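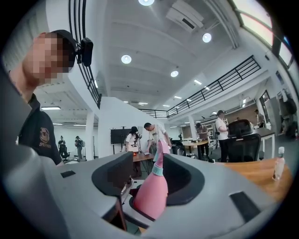

Flasche im Handgreifer, pinkfarbener Kunststoff, aufrecht zwischen beiden Fingern gehalten.

Aufgaben mit dem Handgreifer vorführen: Tipps aus der Werkstatt
Stand: 17.5.25

Flaschen sind ein gutes Übungsstück für den Anfang. Sie rollen weg, wenn man sie falsch ablegt, und kippen, wenn man zu hoch greift. Wer eine Flasche sauber umsetzen kann, kommt mit Dosen und Bechern auch zurecht.

Vor dem Start
Finger mit einem feuchten Tuch abwischen und trocknen lassen. Spülmittelreste machen die Auflage rutschig. Den Greifer 2 Mal ganz öffnen und schließen, erst danach die Aufnahme starten. Bei Plullov wird der Nullpunkt sonst vom letzten Durchgang übernommen.

Greifen
Von der Seite anfahren, Finger weit offen. Am Bauch der Flasche zufassen, nicht am Verschluss. Langsam schließen, bis sie hält, dann nicht weiter drücken. Weiche Flaschen geben nach und springen beim Öffnen weg.

Bewegen
Gleichmäßig führen, ohne Zittern und ohne Zwischenstopp. Das Handgelenk nur so weit drehen, wie der Arm es später auch kann - beim Khaemba ist das weniger, als man denkt. Verdeckt der eigene Ärmel die Kamera am Greifer, den Durchgang verwerfen.

Abstellen
Erst aufsetzen, dann öffnen. Nach dem Öffnen 2 Sekunden stillhalten und gerade zurückziehen. Viele ziehen schräg weg und reißen die Flasche mit um.

Fernsteuerung oder Hand?
Für Schubladen und Schranktüren nehmen wir die Fernsteuerung über Previer, weil man dort den Anschlag des Arms merkt. Für alles, was auf dem Tisch steht, geht es von Hand schneller. Beides nicht in einem Ordner mischen.

Sortieren
Nach 8 Durchgängen Pause machen und die Aufnahmen gleich durchsehen. Fehlgriffe kommen in einen eigenen Ordner. Unser Satz vom März hatte 2773 Durchgänge, und das Nachsortieren hat länger gedauert als das Vorführen. Für Atum die Dateien vor dem Hochladen nicht umbenennen.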